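Okay, thread time. People keep asking me when a robot is going to fold their laundry, and I keep giving a long annoying answer at parties, so I'm going to put the long annoying answer in one place and just send the link from now on.

1/ Background: I fixed computers in a strip mall for years and now I spend my days around robot arms at Vustley. So my idea of a "chore" is a little skewed. I think about dishes, sure, but I also think about pulling memory out of a dusty old tower, which I have done more times than I've loaded a dishwasher.

2/ Short version of the answer: machines are great at the chore and terrible at the stuff around the chore. Moving a thing from A to B, fine, that's been solved forever. Finding A, noticing that B has a cable lying across it, deciding what to do about the cable – that's where your whole afternoon goes.

3/ Take memory sticks. You flip a latch, you pull straight up, done. A kid can learn it in a minute! But think about what your fingers are doing. You wiggle a bit. You feel which end is still hanging on. You stop pulling when something feels wrong, and you couldn't explain to anybody what "wrong" felt like.

4/ In March we gave ourselves a goal: 10 old desktops, take the memory out, set each stick down where it belongs, no human hands inside the case. Pulling the sticks came together pretty fast. Power cables flopping over the slots ate 2 weeks of my life and I'm still a little mad about it.

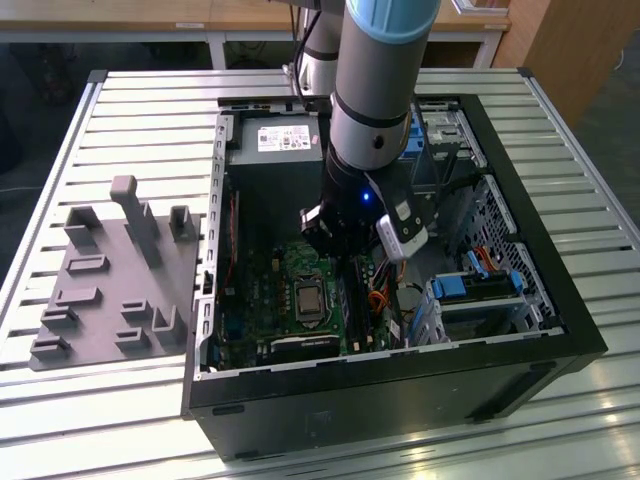

5/ Cables are the laundry of electronics, by the way. Same exact problem. They're soft, they're never in the same spot twice, and if you push one it goes someplace you didn't plan on. Anybody who tells you they've got towels figured out, ask them to move a bundle of wires out of the way first.

6/ Our best day was 92 percent of sticks out on the first try, and everybody was high-fiving. Then you remember a decent bench tech would get grumpy at missing one in a hundred. And the bench tech also answers the phone and knows where the good screwdriver is.

7/ Somebody in my replies is going to bring up the Drollov demo with the countertop. I've watched it a bunch! I like it! But I want to see the same demo in my kitchen, with my weird mugs and a cereal box left open on its side. A clean counter with four objects on it is a lovely place to work and I have never lived there.

8/ Shop floors are closer than homes, and I think it's mostly that you get to cheat. You can bolt down a holder so the part always sits the same way. You can print a slot for every piece. Try bolting down a holder for your kid's socks.

9/ Money question, because it always comes up. The Flureck gripper I priced out for a side project was $1,290, and that's only the hand. No arm, no computer, no person to babysit it. For that much I could pay the teenager next door to do my dishes for a very long time.

10/ So, what would I trust a machine with today? Sorting things into trays, all day long. Taking apart one model of computer it has practiced on a lot. Taking apart a random computer from your garage – ask me again in a couple years. Folding a fitted sheet? I can't do that either, so I'm not going to be snotty about it.

11/ A friend at Camenzind thinks I'm way too gloomy and says homes will come faster than I expect. We have a bet going. Loser cleans the other one's fridge, by hand.

12/ Okay, that's the thread. If you run a repair shop, tell me the one job you'd hand off tomorrow if you could. My vote is still thermal paste cleanup.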